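Workshop notebook — Drusmont building, sorting room
13 August 2020
Entry by Innes Sutherland

Continued the reorganization of the small-goods stock ahead of the Gravuder delivery. The shelving along the inner wall has been cleared and relabeled to match the January list. Two shelf labels were found to be duplicates and have been withdrawn. The Zaidi cartons remain sealed and are not to be opened until the packing slip has been checked against the order.

Bag sizes were reviewed next. The 250 mm bags are adequate for single items but split at the seam when filled past the fold line, and their use for mixed goods is discontinued as of this entry.
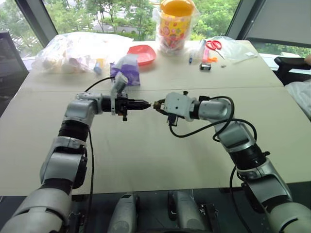

Mixed goods are to be held in clear or translucent bags until they have been assigned a shelf. The contents can then be checked without untying the bag, and small pieces are less likely to be set aside by mistake. The large bag at the far left of the table falls under this rule — it holds assorted items, a small blue-and-yellow one among them, and should be sorted as a single lot. The purple package is to be entered on its own line. Items should be kept toward the far edge, on the window side, so that the middle of the table stays available for sorting.

Supplies: 800 plain labels on hand, 600 of them reserved for the Bisolance goods. Requested 20 additional large bags. Tape width still to be decided; the narrow roll lifts at the corners after about a day.

Next entry to record the carton check and the revised shelf numbers.

I.S.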